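Forkholm Tennis Club
Minutes of the General Meeting
May 16, 2019
Clubhouse, upper room

Present: 31 members, including the chair, the secretary, the membership officer and the head of juniors. Apologies were received from six members.

The meeting opened at 7:05 p.m.

1. Minutes of the last meeting
The minutes of the January meeting were read and approved with one change. Under item 4, "courts 1 and 2" should read "courts 1 and 3."

2. Matters arising
The gate on the parking lot side now closes properly. The key for the ball machine shed has been copied and a spare is kept behind the bar. The letter to the town about the overhanging trees on Mandach Road was sent in January. No answer has come. The secretary will write again and will copy in the parks department this time.

The old umpire chair from court 2 has been taken apart. A member asked if the seat could be saved. It has already gone.

3. Court resurfacing
Two quotes have come in for courts 3 and 4. Bultska offered a full resurfacing with new lines and new net posts. Hodžić offered crack repair and two coats of color, with the present posts left in. Both firms have looked at the courts in person.

The Hodžić quote is 2492 dollars lower. Bultska gives a longer guarantee, but it does not cover the strip along the north fence where the roots are coming through. The Hodžić guarantee has no such exception. Several members said the roots should be dealt with first in any case, or the money will be spent twice.

It was asked how long the courts would be closed. Bultska said three weeks, Hodžić said two, weather permitting in both cases. Members in the evening league were against any closing before the end of their season.

Agreed to accept the Hodžić quote, subject to the roots being cut back and a barrier put in. Work to start after the last league match. 24 in favor, four against, three abstained.

4. Balls
The club went through more balls last season than the budget allowed. The head of juniors said the beginner groups account for much of it, as balls go over the fence on court 4 and are not always brought back. League captains have also been opening new cans for practice, which the rules do not allow.

It was proposed that new balls be used for league matches only, then passed down to adult practice, and from there to the juniors. Balls that no longer bounce well would be offered to members with dogs for a small donation. Used balls would be kept in clear containers so that anyone can see what is left without opening lids.
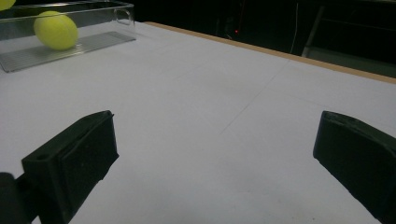
Clear containers would be fine for the clubhouse, Mandach said, but the shed gets the afternoon sun and balls kept in there over last summer went dead early, so whatever is bought ought to stay indoors. The head of juniors agreed. It was also suggested that the date of first use be written on each ball with a marker. This was thought to be too much work, and a date on the container was preferred.

Agreed that used balls will be kept indoors, with the date written on a strip of tape. Captains are to sign for new cans. The ball budget stays at 2000 dollars for the coming season and will be looked at again in January.

5. Membership and fees
The membership officer reported some 70 junior members, the most since the club started keeping a separate list. Adult numbers are slightly down. Most of those who left had moved out of town.

A proposal to raise the adult fee by five dollars was discussed. Those in favor pointed to the resurfacing. Those against said the fee went up last year and that people had been told it would hold for two years. The proposal was withdrawn.

The family fee will be reworded on the form. At present it is not clear whether a grandparent can be included. The meeting was of the view that a grandparent living at the same address can.

6. Junior program
The summer sessions will run mornings only, on courts 1 and 2. Three more adults are needed for the youngest group. No playing experience is required, but a background check is. Forms are at the bar.

A parent asked for the low nets to be put away after each session, as they were left out twice in the rain and one frame is rusting. The coaches will be reminded.

7. Court booking
The paper sheet and the online calendar do not always match. Agreed to stop using the paper sheet at the end of the month. Members without internet access can call the clubhouse during bar hours and have a booking entered for them. Bookings not taken up within ten minutes are free to anyone waiting – this rule has not changed.

8. Any other business
The tap behind court 1 is leaking again.
Lost property will be cleared out at the end of the season. There are a lot of single wristbands and one good jacket.
A request for a second bench on court 3 was held over until the resurfacing is done.

The meeting closed at 8:50 p.m. The date of the next meeting will be posted on the board.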